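4.2 Tensioning the Ring Ropes

This section applies to the Vokden four-post ring with turnbuckle plates. Complete section 4.1 (posts, beams and canvas) before you start. Two people are needed for steps 3 through 7.

Tools: 34 mm open-end wrench, tension gauge, tape measure, rope tape, turnbuckle pads.

1. Check that all four posts are pinned at the base and that each pin has its clip fitted.

2. Lay the ropes out beside the ring in the order bottom, middle, top. The bottom rope has one band of tape at the splice, the middle rope two and the top rope three. 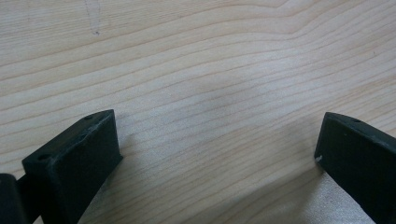

3. Open each turnbuckle until an equal length of thread shows at both ends. Do not unscrew past the red line on the thread.

4. Hook the bottom rope to the turnbuckles, starting at the post marked A and working clockwise. Close each hook with its safety latch.

5. Tighten the turnbuckles two turns at a time, moving from post to post. Do not bring one corner up to full tension while the others are slack.

CAUTION: Keep hands and face clear of the hooks while the rope is under load. No one may stand on the apron during steps 5 and 6.

6. Stop when the gauge reads 2,000 N at the middle of each side. Repeat steps 3 to 5 for the middle rope, then the top rope.

Note: Rings delivered before December use the older Bhatia gauge, which reads low on cable cores. With that gauge, stop at the green mark on the dial.

7. Recheck the bottom rope. It normally loses tension when the top rope is brought up.

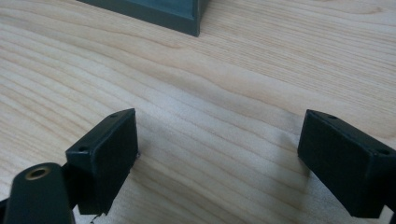
8. Fit the turnbuckle pads and lace them from the back. The knot must face the post.

9. Have a second person lean on each rope at the center of the span, then read the gauge again. If any side has changed, return to step 5 for that rope.

CAUTION: Never exceed 3,000 N on any rope. Above this load the post brackets can bend, and a bent bracket must be replaced.

10. Enter the final readings on the ring sheet. Tension must be checked again before every show and after any match in which a rope hook has opened.

Replacement hooks and latches: order part 2984-H from the Plastham depot.

Section revised Oct 7, 2022. Checked by Sofia Andreadis.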